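Entretien d'un coussin à maille 3D : notes de juillet

Le coussin Perron est passé en entretien complet ce mois-ci. Je note la procédure tant que je l'ai en tête, le livret fourni tenant en six lignes dont deux sur la garantie.

Deux matières, donc deux traitements. La partie lisse se nettoie à l'éponge humide avec du savon neutre dilué, en passes droites, puis au chiffon sec. La maille 3D retient surtout la poussière fine. Aspirateur à puissance minimale, brosse souple, d'abord dans un sens puis perpendiculairement. Pas de buse étroite : elle tire sur les alvéoles.

J'ai essayé le détachant Tidley sur une zone cachée. Légère auréole au séchage, que j'ai rattrapée à l'eau déminéralisée. Je ne le réutiliserai pas sur du clair.

Reste le passepoil beige. Il suit une ligne ondulée entre le panneau lisse et la maille, et la crasse se loge dans le creux, juste au pied du bourrelet. Une brosse à dents souple suffit, tenue presque à plat - perpendiculaire, elle fait pelucher la couture. 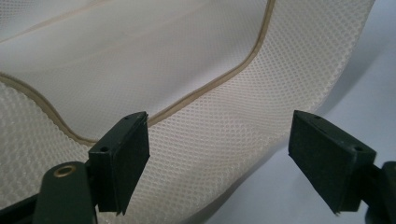 Pour le séchage, compter une nuit à 22 degrés, à plat sur une grille, retourné une fois. Le radiateur est à éviter, le rembourrage n'aime pas. J'ai tenté la position verticale l'an dernier : le garnissage avait migré vers le bas et il a fallu le remettre en place à la main.

Rangement dans une housse Jolwood en coton, sans compression. Les sacs sous vide marquent la maille, et le pli reste visible longtemps. Prochain entretien à l'automne, sauf tache.

1080 vues - 6 partages

Commentaires (3)

Sigrún Lund
Même problème d'auréole avec le Tidley, sur du gris. L'eau déminéralisée, tu l'appliques en spray ou au chiffon ?

L'auteur
Au chiffon, en débordant largement de la zone.

Keegan Sawatzky
Chez moi la maille jaunit un peu du côté fenêtre. Le savon neutre n'y fait rien. Si quelqu'un a une piste, je prends.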